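サイト内検索 キーワードを入力 検索
Zoteo掲示板 > 暮らし > 洗濯・収納

グレーのTシャツ、きれいに四角くたためる人いますか
2022年6月2日 投稿者:もなか通帳

衣替えで引き出しを全部ひっくり返したら、杢グレーのTシャツばっかり出てきて自分で引きました。で、せっかくだから全部同じ形にたたみ直そうと思って昨日の夜から始めたんですけど、これがもう全然そろわない!

うちの引き出しはSaragihの浅いやつで、立てて入れるなら高さをきっちりそろえないと閉まらないんです。白いテーブルの上に広げて、しわを伸ばして、袖を折って……まではいいんですよ。裏返すと必ず片側だけ脇がぽこっとふくらんで、左右が別の服みたいになる。もともと脇の縫い目がまっすぐじゃない気もするし、でも店でたたんであったときは四角かったし。

それと、やわらかい天竺のTシャツって、袖をつまんで持ち上げた瞬間に身頃ごとついてきませんか。あれが一番いらいらします。やっと平らにしたのに、肩のところを折り返すと裾のほうまでずれてる。

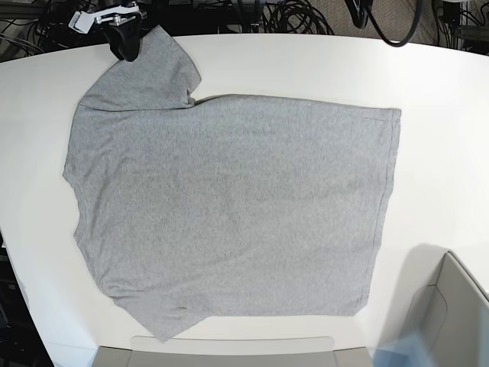 板を使うたたみ方も試したことはあって、前に住んでいたTrandthorpeのアパートでは段ボールを切って型にしていました。引っ越しでなくしたのでまた作ってもいいんですけど、できれば道具なしで、テーブルの上だけで済ませたいです。みなさん袖が先ですか、それとも縦に半分が先ですか。教えてください〜

――――
2 投稿者:ねじれ昆布

縦半分が先。袖から折るから左右が合わないんだと思う。縦に半分にして袖と袖を重ねてしまえば、脇がふくらんでいようが縫い目がねじれていようが、とりあえず同じ線でそろう。そのあと袖をまとめて内側に倒して、裾から三つに折ったらおしまい。見た目は店っぽくならないけど、引き出しに立てるなら見えるのは折り山だけだし。

ちなみに脇の縫い目が斜めになるのは、洗っているうちに生地がねじれてくるやつじゃないかな。うちの夫のTシャツは縫い目がおなかのほうまで回ってきてる。あれは手で伸ばしても戻らなかった。

――――
3 投稿者:よもぎ二番地

>>2
私は逆で、縦半分は真ん中に折り目がつくのがどうしてもいやなんです。着たときに胸からおへそまで一本線が出るでしょ。グレーは影になって特に目立つ。

なので袖が先派です。背中を上にして広げて、肩の真ん中から裾に向かってまっすぐ折って、袖を折り返して、反対側も同じ。コツは、布の端をつまんで引っぱるのをやめて、手のひらで押さえながら折ること。つまむとそこだけ三角に立ち上がって、身頃がついてきます。片手は必ず裾のほうに置いておくと動きません。

――――
4 投稿者:もなか通帳(スレ主)

わあ、もう割れてる(笑)。ありがとうございます!

>>2 ねじれ、それかもしれないです。よく見たら縫い目が裾に向かってちょっと内側に寄ってました。買ってからだいぶ洗ってるしなあ。
>>3 手のひらで押さえるのやってみました。たしかに裾が動かない。ただ、テーブルがつるつるなのでTシャツ全体がすーっと滑っていくことがあります。下に何か敷いてますか?

――――
5 投稿者:ぬるま湯係長

敷かないほうがいい。バスタオルを敷いてやっていた時期があるが、タオルの毛に生地が引っかかって、しわを伸ばそうとするとかえって波打つ。つるつるのテーブルのほうが空気が抜けて平らになる。滑るのは力の入れすぎ。

あと、たたみ方より先に干し方。裾を下にしてハンガーで干すと首まわりが伸びる。首が伸びたTシャツはどうたたんでも四角くならない。うちは物干し竿に二つ折りでかけてる。

――――
6 投稿者:ねじれ昆布

>>5
二つ折りで竿にかけたら、それこそ真ん中に横線がつかない? 3番さんが怒るよ。

――――
7 投稿者:よもぎ二番地

怒りはしませんけど(笑)、竿の線は私も気になります。
でも首の話はわかる。洗濯ばさみで裾を留めてさかさまに干す人もいますよね。あれは裾に跡がつくから私はやらないけど。

――――
8 投稿者:もなか通帳(スレ主)

続けてやってます。床に積んだ山がまだあって、数えたら27枚でした。同じような色ばかり27枚、どうして買ったんだろう……

杢グレーって前後がわかりにくくないですか? 裏返すと首のタグか、縫い目の端のひらひらを探すしかなくて、そのたびに端をつまんでめくって、せっかくの折り目がくずれるんです。無地で、前も後ろも同じ顔。厚手のほうはまだいいんですけど、薄手はつまむと細いひだになって、離してもその形のまま残ります。
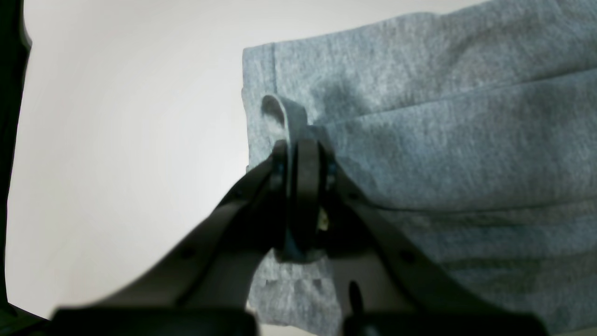
それで途中から、広げる前に前後を見ておくことにしました。かごから出すときに首のうしろを持って、そのまま背中を上にして置く。これだけでだいぶ速くなって、機嫌もよくなりました! 3番さんの手のひら方式で今のところいい感じです。ただ厚手のものだけは高さがはみ出るので、これはもう別の段に寝かせようかと思っています。

――――
9 投稿者:ホチキス豆

横から失礼します。Deltbridgeの古着屋で働いてたとき、毎朝開店前にTシャツをひたすらたたんでました。棚替えの日は200枚くらいは平気で、あれ、くらいじゃないな、入荷票に200って書いてあった。腕がぱんぱんになります。

店では袖先で、A4ぐらいの下敷きを背中に当ててました。たたんで抜くだけ。段ボールより薄いから抜くときにくずれにくいです。道具なしがいいって話だったけど、下敷きならどこの家にもあるかなと。
それから端のしわは最後に直そうとしないで、広げたときに肩→脇→裾の順で外へなでておくと楽。内側に入ったしわはたたんだあとじゃ出せないので。

――――
10 投稿者:ぬるま湯係長

>>9
下敷き、子どもが小学校を出てから家で見たことがない。クリアファイルでもいけるだろうか。

――――
11 投稿者:ホチキス豆

いけます。ただぺらぺらなので中に厚紙を入れてください。カレンダーの裏の紙が使いやすいです。

――――
12 投稿者:ねじれ昆布

そこまでやるなら丸めたら?と言いたくなってきた。私、旅行のときは全部くるくるにしてるよ。4月に実家に帰ったときも丸めて詰めて、しわなんか気にならなかった。

――――
13 投稿者:よもぎ二番地

>>12
気にならないのと、しわがないのは別の話だと思います……。丸めると裾が必ずめくれるんですよ。引き出しの中でほどけてくるし。私はあれだけは無理です。

――――
14 投稿者:ねじれ昆布

>>13
着て5分もすれば体温でのびるって。うちの家族は誰も文句言わない。

――――
15 投稿者:もなか通帳(スレ主)

けんかしないで〜(笑)。丸めるのも一枚やってみましたが、引き出しが浅いので上がつかえました。うちは四角でいきます。

ホチキス豆さんの、広げたときに外へなでておくの、すごく効きました。脇のぽこっとしたところ、あれは縫い目のねじれだけじゃなくて、袖の下にたまった布がはみ出していたみたいです。先に袖をちょっと持ち上げて、下の布を外に逃がしてから置き直すとおさまります。厚紙入りクリアファイルは明日ためします。カレンダーは今年のがまだ使用中なので、お菓子の箱を切るつもり。

厚手のほうの段をどうするかはまだ迷い中なので、深めの引き出しを使っている人がいたらまた教えてください。

――――
16 投稿者:ぬるま湯係長

深い引き出しは下のほうを着なくなる。浅いままでいい。厚手はハンガーにかけておけ。

――――
17 投稿者:よもぎ二番地

>>16
厚手をかけっぱなしにしたら肩に角が出ますよ。首が伸びるって言ってたの、係長じゃないですか。

このスレッドの閲覧数:374
お問い合わせ | © Zoteo掲示板 | ページの先頭へ戻る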